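How a Runoff Election Works 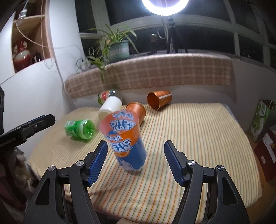
A paper cup with "ARCTIC OCEAN" printed on it.

When people in a country choose a president, they vote. Counting the votes sounds easy, and most of the time it is. But what happens when there are a lot of candidates and no one gets more than half?

Some countries have a rule for this. They hold a second vote, called a runoff.

Start with a small vote

Mariann Lengyel teaches fifth grade in the town of Plillevthorpe. Every June the students at her school elect a school president. Last time there were four candidates, and 1,000 students voted.

Girholm got 400 votes. Dudás got 310. The other two candidates shared the last 290.

Girholm was in first place. But 600 students had picked someone else, and that is more than half of the school. Under the school's rules, a winner needs a majority. A majority means more than half of the votes, so in this election it means at least 501.

The second round

The school held a runoff the next Tuesday. Only the top 2 candidates were on the ballot. Students who had voted for one of the other two had to choose again, or they could stay home from the vote.

This time Dudás got 520 votes and Girholm got 480. Dudás became president, even though Girholm had been ahead the first time. This can happen in real elections too. The person who leads the first round does not always win the second.

What happens between the rounds?

In a country, there are often a few weeks between the two votes. The two candidates travel, give speeches and usually debate each other on TV. Candidates who lost may tell their supporters which of the two they like better – but the voters do not have to listen.

What happens after?

Officials count the ballots and announce the result. The winner does not start work right away. First there is a waiting time, when the old president's team hands over its work to the new team. Then comes a ceremony called an inauguration. The new president makes a promise, called an oath, to follow the country's laws.

Does every country do this?

No. In some places the person with the most votes wins, even without a majority. In others, voters rank the candidates first, second and third on one ballot, so a second trip to vote is not needed.

Words to know

Ballot – the paper or screen you use to vote
Candidate – a person who wants to be elected
Majority – more than half
Oath – a serious promise
Runoff – a second vote between the top candidates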